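Vuston cable fault

The Vuston cable fault was a defect in a two-armed tabletop robot run at Skiltcombe. It was logged on November 26, 2022. A wrist cable caught on a joint when the arm turned through 180 degrees, and the gripper lost signal with its jaws open.

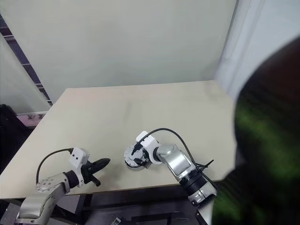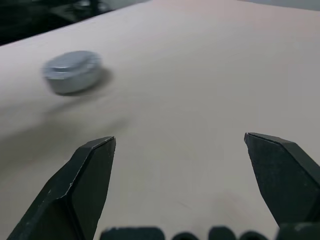 Sayce replied that the cable itself was sound and that the clamp had been set two notches too tight. The fault code, 51, was later changed to trigger a full stop of both arms. Vuveo, which wrote the control software, released the change in February.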